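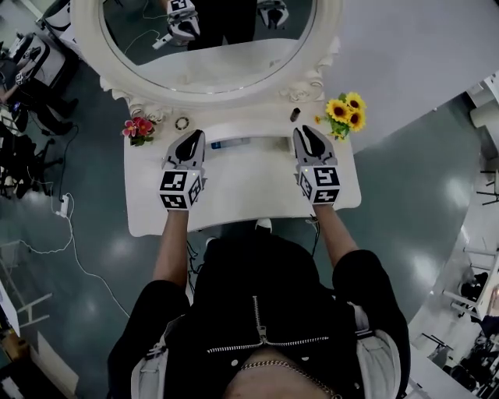
Prapai Sitthichai wrote back that the mirror should be cleaned before anything goes on the tabletop, and that most of the trouble with a white vanity comes from doing it the other way around. That was a reply on my older thread about streaks. I did it in that order and the mirror is fine now, but the table itself still looks messy a day after I tidy it, so I'm starting a new thread.

It's a white vanity with a rounded front edge and an oval mirror in a carved white frame. I keep artificial flowers on it, pink-red ones in the left corner and yellow sunflowers in the right. Between them I end up with a white and blue tube, something small and dark, probably a lipstick, and whatever else I had in my hand that morning. What should stay out and what should go? Also, how do you get dust out of the carving at the bottom of the frame? A cloth just slides over it.

Posted by Sedine, Proverville

Prapai Sitthichai

Keep the flowers in the corners. They take up space you can't use much anyway, and the middle stays open for your hands. Everything you use daily goes in one shallow tray at the back, under the mirror. Mine is a Sustby tray, 2 inches deep, and a lipstick can stand up in it without falling over. Tubes go in cap down. If the tray is full, something has to leave before a new thing goes in.

For the carving, use a dry brush first. A soft paintbrush is good, or an old makeup brush that has been washed. Work from the top of the scrolls down so the dust falls on the table, then wipe the table last. If there is still gray in the grooves, use a cotton swab barely damp with water and one drop of dish soap. Don't spray anything on the frame - it runs in behind the glass and can leave dark spots on the edge of the mirror.

Artificial flowers hold more dust than people expect. Take them off the table and use a hair dryer on the cool setting, outside if you can. Once a month is enough for mine.

Khamphan

just get a box with a lid and put it all in there. done

Marlow_T

Agree on the tray, but measure first. I ordered one online without checking and it hit the bottom of the mirror frame, so it had to sit too far forward and I kept bumping it with my wrist. My table is 80 cm wide and I had to send back the first tray and get a narrower one.

On the dusting, I use 71 percent alcohol on a swab for the hairspray that builds up on the glass. Keep it off the painted parts. It took a dull patch out of my frame near the corner and I never did get it to match again.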